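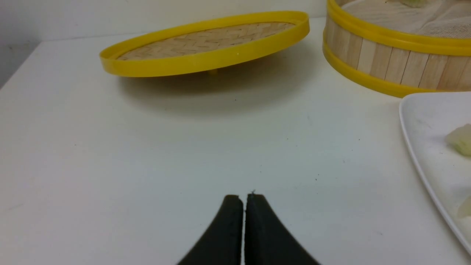 Water is the only ingredient that every kitchen uses and no menu lists, according to Ingegerd Hellström, and a cook who can't read a pot of water can't read a stove.

Contents Previous Next Glossary Index Print

Chapter 3
Cooking with Steam

Chapter 2 dealt with boiling, simmering and poaching, where the food sits in the water. In this chapter the water stays below and the food sits over it. The equipment can be as simple as a pot, a rack and a lid. The method is very old, and it is used every day in home kitchens, school cafeterias and large hotels.

By the end of the chapter you should be able to set up a steamer on a stovetop, choose foods that suit it, judge when they are done without a timer, and keep yourself and others from being burned. You will also meet the steam oven, which is covered more fully in Chapter 9.

What steam does

At sea level, water boils at 212°F. Add more heat and the water gets no hotter. The extra heat turns liquid water into vapor, and the vapor carries that heat away with it. When the vapor touches something cooler, such as a carrot or the underside of a lid, it turns back into water and gives the heat up again. This change is called condensation, and it does most of the work in a steamer.

You can compare this with a dry oven. Most people can put a hand into a hot oven for a moment and take it out unhurt. The same hand held in the steam from a kettle is burned at once, even though the steam is much cooler than the oven air. Air is a poor carrier of heat. Steam is a very good one.

The white cloud above a pot is often called steam, and we will use the word that way when there is no risk of confusion. Strictly, steam is a clear gas. The cloud is made of tiny drops that form when the gas meets cooler air. Look closely at the spout of a boiling kettle and you will see a short clear gap before the cloud begins. The gap is the dangerous part.

At high altitude water boils at a lower temperature, so steam there is cooler too. The teaching kitchen at Hitia, where many of the exercises in this book were tried, is high enough in the hills for this to matter. Root vegetables took noticeably longer there than at our other kitchen in Midtbø, which is on the coast. If you live in the mountains, test for doneness and ignore the clock.

Steamers

A steamer has three parts: something to hold water, something to hold food above it, and something to keep the steam in. They may be sold as a set or put together from what is in the cupboard.

Metal steamers are strong, easy to wash and quick to heat. Their weak point is the lid. Steam condenses on the cold metal and drips onto the food. For potatoes this makes no difference. For bread or custard it does, and cooks wrap the lid in a clean cloth with the corners tied up on top, well away from the flame.

Bamboo steamers handle the drip problem in another way. The woven lid takes up moisture and lets a little vapor through, so less water falls back. The baskets can be stacked and carried to the table. They need more care than metal. Let them dry fully in open air after washing, and never store them in a closed plastic bag. A basket that smells musty has been put away damp.

Folding inserts with metal leaves fit inside an ordinary saucepan. They are cheap and work well for small amounts. The short legs leave little room for water, so check the pot often.

Steam ovens make steam in a separate boiler or on a heated plate and feed it into a closed cabinet. The older Jimov cabinets used for the large-batch exercises have a door latch with two positions. Always stop at the first position and wait for the steam to clear before you open the door fully.

Foods that suit steam

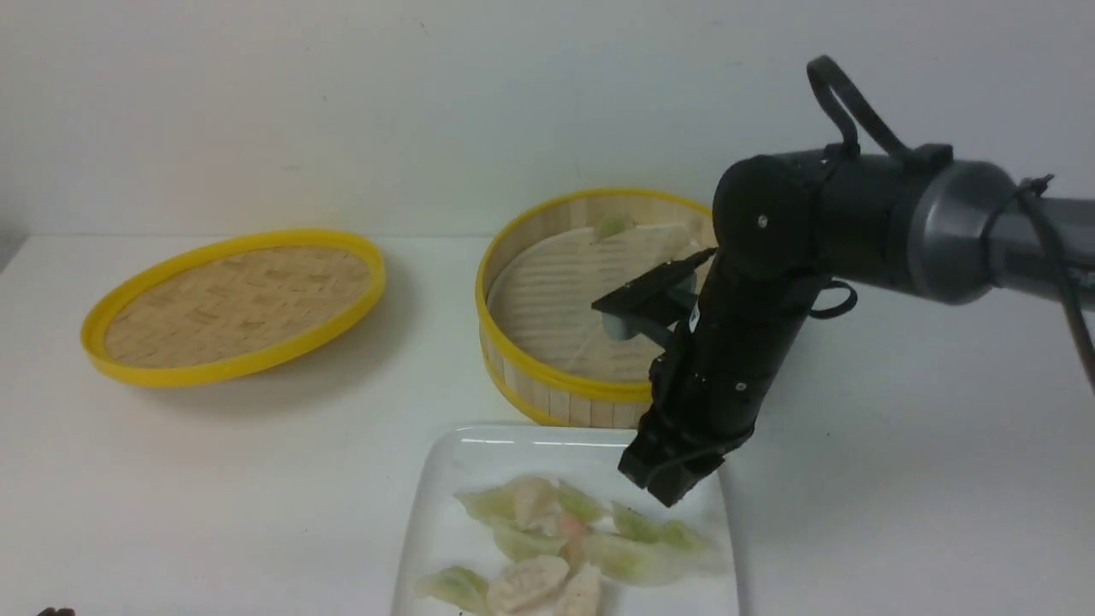 Steam can't brown anything, a reader of the first edition wrote to us, so why give it a whole chapter? The point about browning is correct. Browning needs a dry surface and a temperature well above the boiling point of water, and a steamer offers neither. Foods that depend on a crust should be cooked some other way, or browned in a second step.

What steam offers is gentle handling. Food in a rolling boil is knocked about. Food in a steamer lies still. Thin fish fillets keep their shape, and filled doughs such as dumplings stay closed if they were sealed properly to begin with. Less flavor is lost too. Boiled vegetables give some of their sugar, salts and vitamins to the water, which is usually poured down the drain.

Green vegetables do well as long as they are taken out on time. Broccoli, snap peas and green beans turn bright at first and then slowly go dull and olive colored. The change is caused by acids in the plant. In an open pot some of the acid escapes or is thinned by the water. Under a lid it stays close to the food, so a few extra minutes in a steamer can do real harm.

Starchy foods are a mixed group. Potatoes steam well whole or in even pieces. Dry rice and dry beans need water to soak up, and steam alone won't supply enough of it unless they are soaked first. Doughs already contain their water. A plain steamed dough sets soft and pale, with no crust, and it toughens as it cools.

Eggs in the shell can be steamed, and many cooks find them easier to peel afterward. Custards steam smoothly over low heat. Over high heat they fill with small holes.

Meat is less often steamed in large pieces. Small pieces, ground meat in wrappers and thin slices on a plate all work. When food is steamed on a plate, the juices collect there and can be served as a sauce.

Setting up a stovetop steamer

1. Put water in the pot. The surface must stay below the food even when it bubbles.
2. Bring the water to a full boil before the food goes in.
3. Line the basket if the food is sticky. Parchment with holes, cabbage leaves or a thin film of oil will do.
4. Arrange the food in one layer with space between the pieces. Dough swells.
5. Cover, and lower the heat until a steady thread of vapor shows at the lid.
6. Top up with boiling water when needed. Cold water stops the steam.
7. To open, tilt the far edge of the lid up first.

Test exercise: potatoes

Cut 250 grams of potatoes into even cubes. Cut 200 grams into pieces of mixed size. Steam the two lots in separate baskets over the same kind of pot, starting together. Test both with the tip of a knife at regular times and write down what you find. Keep tasting notes as well. Students at Hitia found that the mixed lot was never ready as a whole: the small pieces were falling apart while the large ones were still firm in the middle.

Table 3.2 on page 341 gives starting times for common foods. Treat them as a place to begin testing.

Words to know

Condensation: the change from vapor to liquid, with heat given off.
Vapor: water in the form of a gas.
Carryover: cooking that goes on after food has left the heat.
Scald: a burn caused by hot liquid or steam.

Before you go on

Why does a steamed green bean sometimes lose its color faster than a boiled one? What would you change in the set-up list if your pot had a glass lid? Section 3.1 begins with the boiler and the burner and returns to both points.

Reader comments (4)

Ruso
Used the potato exercise with my evening group on 28/07/2022. It works, but allow time for the writing part. They all wanted to eat and go home.

beanpot
The cloth around the lid is what my grandmother did for puddings. I never knew it was about the drips. I thought it was to keep the lid from rattling.

M. in the valley
Step 6 should be in bold. I ran a pot dry last November and the bottom is still blue.

Ruso
@M. Put a clean coin in the water. When it stops rattling you're low.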